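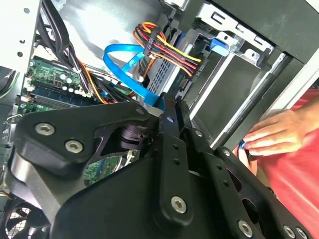

Ticket 3164
Subject: Uniform order portal rejecting valid student numbers
Opened by: School office, Kocsis campus
Assigned to: Sze-wing Wu
Priority: 2
Status: Resolved
Opened: Wednesday, February 10, 2021

Description from requester

Families of new and returning students can't finish their uniform orders on the Prelix portal. They type in the student number, pick the grade and the sizes, and at checkout they get "Student not found at this school." We've had calls since the office opened. The spring order closes Friday and the gym shirts have to be ordered by then as well. Families at the Oder campus don't seem to have the problem. Please don't tell parents to order without a student number, as last year those parcels came to us with no name on them.

Log

Sze-wing: Reproduced with a test account. Any Kocsis student number fails at checkout. Oder numbers go through. Size and colour selection work at both campuses. Asked the office for the name of one affected student so I can compare records.

Office: Sent by phone. Grade 7, transferred from Oder in January.

Sze-wing: That student's record in Prelix still has the Oder school code. Checked a few who didn't transfer and their code is blank. So there are two problems. Transfers carry the old code and everyone else at Kocsis has none. 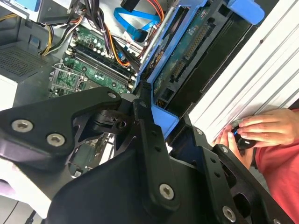

Open desktop computer case with black gripper

Sze-wing: The nightly student file from our side has the right code in every row. Compared it with the import report in Prelix. The report lists 134 rows under "accepted with warnings" and all of them are Kocsis. The warning reads "school code not recognized, field skipped." Prelix kept whatever was in the field before, which explains the transfers.

Sze-wing: Kocsis was given a new code over the winter break when the junior and senior buildings were merged. The new code was never added to the school list in Prelix. I don't have rights to edit that list. Sent a request to Wornivska, who host the portal for us.

Wornivska support: We can add the code. Please confirm the dress code group for this school. Each school code has to be tied to a group or the catalogue will come up empty.

Sze-wing: Asked the office.

Office: Group 3. Navy or white polo with crest, grey pants or kilt, navy cardigan. Outdoor jackets aren't covered. Please make sure the kilt shows for all grades. It was hidden for Grade 6 in the fall.

Sze-wing: Passed on to Wornivska with the note about the kilt.

Wornivska support: Code added, group 3 assigned. Kilt set to all grades. You will need to rerun your import.

Sze-wing: Reran the import by hand. No warnings. Test order for the transfer student went through to payment and I cancelled it there. Catalogue shows the kilt for Grade 6. 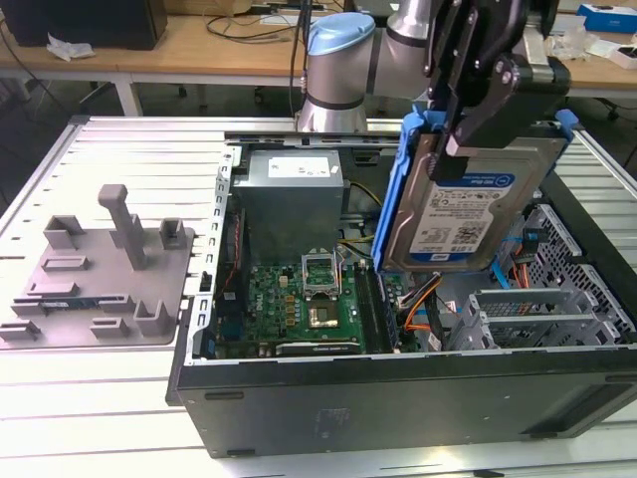

Robot arm lowering a hard drive in a blue caddy toward a computer case

Office: One parent still gets the error.

Sze-wing: Looked at the account. The cart was started before the fix and still holds the old record. Emptying the cart and adding the items again clears it. Please give that instruction to anyone else who calls. They don't need a new password or a new account.

Office: Worked for her. Can the order deadline be moved?

Sze-wing: The deadline is set by the office under Order Windows, at the bottom of the page. Change the closing date and click Save, then click Publish. If you only save it, families will keep seeing the old date.

Office: Done, it now closes Monday. Thanks.

Resolution: Missing school code added to Prelix by vendor, student file reimported. Import warnings are now emailed to the help desk. Ticket closed by Sze-wing Wu.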